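A pia, essa repartição pública: dicas para quem lava à mão

Publicado em 2022-07-17, na secção Cozinha
Texto de Dagmar Bartoš

Lavo loiça à mão há 13 anos. Tive uma máquina durante dois invernos, uma Bakke em segunda mão que fazia o barulho de um comboio de mercadorias e devolvia os garfos com a mesma gema de ovo com que os tinha recebido. Foi-se embora em abril e deixou um buraco debaixo da bancada, onde hoje vivem as batatas.

O que se segue é o que fui aprendendo, quase sempre depois de partir qualquer coisa.

1. Raspar antes de abrir a torneira

Uma espátula de borracha velha, dessas que já perderam a ponta, tira o grosso do prato em dois gestos. Os restos vão para o lixo ou para o composto. O ralo da pia não é nem uma coisa nem outra, por muito que o meu marido, Yurii, defenda a teoria contrária com grãos de arroz.

2. A ordem clássica, que ninguém cá em casa respeita

Copos primeiro, talheres depois, pratos a seguir, e no fim as panelas e tudo o que tenha visto azeite de perto. A água aguenta-se limpa muito mais tempo. Se começar pela frigideira, os copos ficam com aquela película que faz as visitas pousarem o vinho e pedirem água, e depois olharem também para a água.

3. Detergente: menos

Uma colher de chá numa taça de água morna chega para a loiça de um jantar normal. Molha-se a esponja na taça, espreme-se, trabalha-se. Apertar a garrafa diretamente em cima de cada prato é um hábito que se cura devagar. Eu reincido aos fins de semana.

4. Empilhar sem fazer uma torre

Pratos do mesmo tamanho juntos, os maiores em baixo, as tigelas em cima. Caixas de plástico à parte, sem comida dentro - parece evidente, até ao dia em que se destapa uma. E a pilha fica sempre do mesmo lado da pia. O lado é indiferente, mas tem de haver um, senão a loiça suja e a lavada acabam por se conhecer a meio da bancada.

5. Talheres no fundo da cuba

Garfos e colheres podem ficar na cuba enquanto se trata do resto. As facas afiadas não. Ficam na bancada, com o cabo virado para quem lava, e são lavadas uma a uma. Debaixo da espuma não se vê nada e os dedos fazem falta para as etapas seguintes. Os pauzinhos lacados também não gostam de ficar de molho: passam-se por água e secam-se logo com o pano. 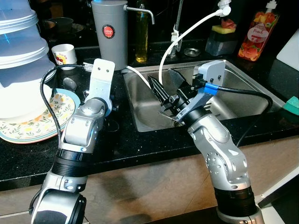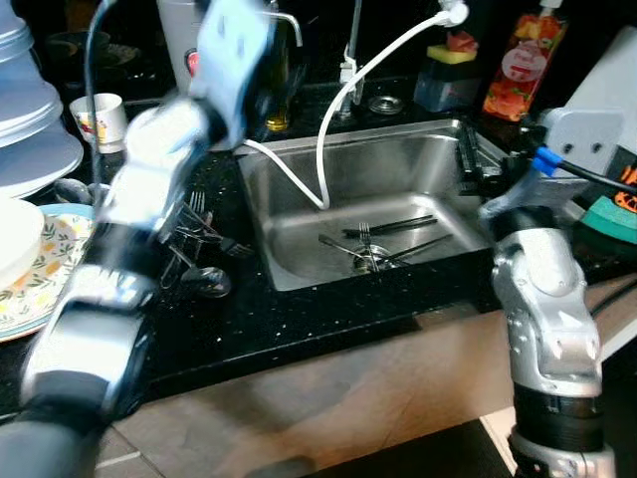
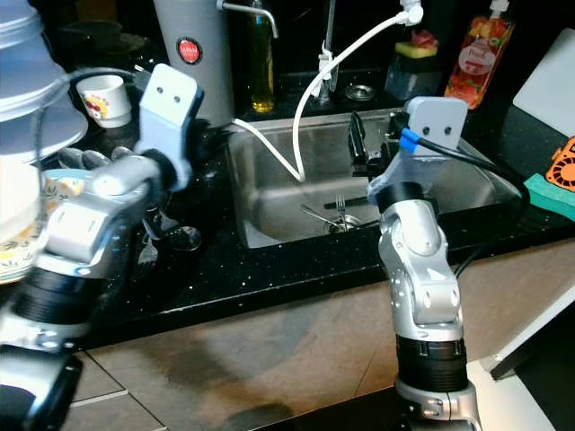 Pratos à esquerda, cuba de inox ao meio, bancada escura salpicada.

6. A esponja tem prazo

Troco a da loiça a cada duas semanas, ou antes, se começar a cheirar a aquário. Entre lavagens fica espremida e num suporte onde o ar lhe chegue por baixo. Convém ter outra, de cor diferente, só para a bancada e a cuba. Expliquei este sistema de cores à família inteira, com demonstração. Continuo a encontrar a esponja da bancada dentro das canecas.

7. O granito escuro e as suas mentiras

Uma bancada preta salpicada esconde migalhas com grande talento e denuncia cada gota de água seca. Pano de microfibra húmido, depois um seco, e pronto. Nada de vinagre nem de limão na pedra, que o polimento não perdoa. No inox da cuba o vinagre diluído pode entrar, desde que se enxague bem e se pare antes da borda.

8. O ralo, esse assunto

Tirar o filtro, despejá-lo e esfregá-lo com uma escova de dentes reformada, uma vez por dia. Para o cheiro, bicarbonato e água bem quente. A gordura de fritar nunca vai pelo cano: deixa-se arrefecer, guarda-se num frasco e leva-se ao oleão. A única visita de canalizador que tive por causa disto custou-me 451 coroas e um sermão, e o sermão foi merecido.

9. Secar ou deixar escorrer

Deixar escorrer, sempre que haja espaço. Pratos ao alto, tigelas de boca para baixo e um pouco inclinadas, para não prenderem água. O pano fica para os talheres e para os copos de que se gosta. Os outros que se arranjem.

Na próxima semana: tampas de plástico, e a pergunta de para onde vão as que faltam.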